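Minutes of the Review Meeting: Zovater Handheld Gripper Kit, Evaluation Unit
June 22, 2021
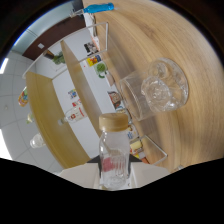
Present: Florin Sima (chair, test bench), Xuân Nông (data and software; minutes), two bench operators, purchasing. Apologies from the workshop.

Papers circulated beforehand: the Zovater quotation, the bench log for the evaluation unit, and the comparison sheet for the Lashari kit. The sheet was reissued the morning of the meeting with the payload row corrected.

1. Minutes of the previous meeting

Accepted with one change. Under item 4, "finger travel" should read "trigger travel". The action on the spare calibration board is closed. The action on the written warranty terms from Groteo, the distributor, remains open and is taken under item 6.

2. Status of the evaluation unit

F. Sima reported that the unit has been on loan since April and has been in regular use on the bench. The log stands at 109 recorded demonstrations, of which 7 were rejected at import. Four of the rejections were caused by lost camera tracking, two by a full memory card, and one by an operator who started recording before the calibration sequence had finished.

The white body shell shows no cracks. One screw at the trigger pivot worked loose twice and was refitted with thread locker. The manual gives no torque value for this screw. Purchasing asked whether the thread locker affects the return of the loan unit. F. Sima will ask Groteo.

3. Transparent objects

Most of the discussion was on this item. The supplier's data sheet states that the kit is suitable for "general household objects" and does not mention glass or clear plastic. The bench set includes a clear glass cup, a clear glass bottle with a screw cap and a transparent acrylic rack, so the point is relevant to us.

F. Sima's findings:

3.1 Grasping. The soft fingers hold the glass bottle below the shoulder without slip at normal trigger force. Grasps on the cap alone are less reliable, and the bottle tends to rotate in the fingers during the lift.

3.2 Cup on its side. Operators were asked to pick up the cup from a lying position and set it upright. The approach from the rim works with one finger inside and one outside. The approach from the base does not give enough contact, as the base is thick and round. The operators requested that the task sheet specify the rim approach. Agreed.

3.3 Visibility in the recorded video. With the fisheye lens the edges of clear acrylic appear only as thin bright lines, and in some lighting they are lost against the wood of the table. X. Nông noted that this is not a defect in the kit — any camera of this class would show the same — but that it affects labeling time. Diffuse lighting helped in the two sessions where it was tried.

3.4 Reflections. Bright spots on the glass base were suspected of disturbing the tracking. X. Nông compared the tracking loss events with the task list and found no link. All four losses occurred during fast wrist turns close to a blank wall.

Agreed: clear objects stay in the bench set. The acceptance report will list them separately from opaque objects.

4. Lens and field of view

The circular image with dark corners was queried by purchasing, who had taken it for a fault in the exported files. X. Nông confirmed that this is normal for the lens. The lower part of the image is masked in black by the import software, and the mask boundary follows the gripper body. The mask is stored as a separate file and can be edited.

The wide view takes in a good deal of the room behind the table, including the door, the desk and a ceiling light. One operator asked whether the background should be screened off. F. Sima is against this. Screens remove the features the tracking depends on, and earlier trials with a plain curtain gave poor results. No change to the bench area. Operators are reminded to keep papers with personal details off the desk while recording.

5. Import software

X. Nông reported on version 2 of the import tool, supplied by Zovater under the loan agreement.

Import of a full session now runs unattended. The previous version stopped for confirmation at each rejected file.

Rejected files are moved to a separate folder, but the reason for rejection is written only to the console and is lost when the window is closed. A request for a log file has been sent to the supplier. No reply yet.

The export format is documented, apart from the trigger position channel, where the unit of measure is not stated. From measurements on the bench it appears to be a fraction of full travel — to be confirmed in writing before any purchase.

Timestamps between camera and trigger channel agree to within the limit we set at the start of the evaluation.

6. Commercial terms

Purchasing presented the quotation. The kit consists of the gripper, one camera, the calibration board, one set of spare fingers and a software license. A replacement set of fingers is quoted at 400, excluding shipping. The meeting considered this high for a wear part. F. Sima pointed out that the first set is still in use, although the inner faces are becoming smooth.

The Lashari kit is cheaper to buy but has no trigger position channel, and its camera mount cannot be removed without tools. On the current task list the missing channel rules it out. It remains on the comparison sheet for reference only.

Warranty: Groteo has confirmed by telephone that repairs are carried out at the Nokell service depot. Turnaround time was not given. Purchasing will not proceed on the basis of a telephone call and has asked for the terms in writing.

7. Decision

The evaluation continues on the existing loan unit. No order is to be placed until the warranty terms and the trigger channel definition have been received in writing. If both are satisfactory, F. Sima and purchasing may approve an order for two kits without a further meeting.

8. Any other business

One operator reported wrist fatigue after long sessions with the bottle task. Sessions on this task will be split, with a change of operator at the midpoint. F. Sima will weigh the unit with camera and battery fitted, as the data sheet gives the weight of the body only.

The small items on the rack panel may be moved between sessions if the new layout is noted in the bench log.

Actions

F. Sima: ask Groteo about thread locker on the loan unit and the torque value for the pivot screw.
F. Sima: weigh the complete unit and enter the figure in the log.
F. Sima: revise the cup task sheet to specify the rim approach.
X. Nông: obtain the trigger channel definition and follow up the log file request with Zovater.
X. Nông: draft the section of the acceptance report on clear objects.
Purchasing: obtain warranty terms and depot turnaround in writing; ask for a price on finger pads without the carrier.

Next meeting to be called by the chair on receipt of the supplier's reply.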